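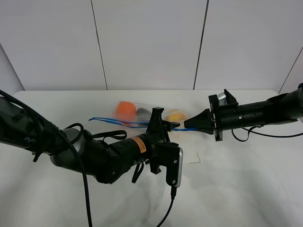
**Figure 2.** White tabletop against white wall panels, with thin dark seams between them.

### 3.2 What people mean by "white"

I went into the colour-naming part of this study thinking white would be the easy one. I'd handed out paint chips to 46 people in Davetau and asked them to call each chip whatever they'd call it at home, and I figured we'd breeze through the pale end and get stuck somewhere in the greens. Well, no! The pale chips ate up most of the afternoon. People wanted to know what the chip was sitting next to before they'd commit, and fair enough – the tabletop in Figure 2 is pale but slightly grey where the shadows fall, and I'd still call it white without blinking. My participants did the same thing with their own kitchens.

Doina Ristić warned me about this when I was still drafting the word list (she ran the Wiltier interviews, and I should have listened sooner). Her speakers used "milk" and "chalk" as everyday colour words, and 37 of mine did too, mostly the older ones. The younger group leaned on "off-white" for nearly everything, which I found a bit maddening to code. I ended up keeping it as its own category, as Afolabi does, instead of folding it into cream.

The oldest source I have for any of these words is a household ledger from 1773, where a whitewashed room is listed as "chalk" and the linen as "milk". I don't want to lean on one ledger too hard. Still, it was lovely to find – and it sent me back to the Drarkia recordings, which I take up in 3.3.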